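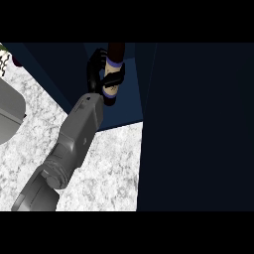 A grey robot arm holding a cylinder, computer render.

Sekar is a 3-level arcade shooter with one unusual rule: the player cannot move. Furholm, the two-person studio behind it, released the browser version on December 30, 2022, and has patched it twice.

Each level is a closed room. Shots bounce off walls at the angle they arrive and lose a tenth of their speed with every bounce. A shot that drops below a set speed is removed. The first build allowed 2,000 live shots at once, which slowed older laptops badly. The present limit is 1,704.

Nabila Sopacua wrote the collision code. Her early version tested every shot against every wall. The current one splits the room into 471 cells and tests only the walls in the cell a shot occupies. Fast shots could still pass through thin corners, so the March patch added a second test along the path of travel.

Scoring is less settled. Points depend on bounces before a hit, and long chains in the Pallach room pay too well. Furholm plans to lower them in the next patch.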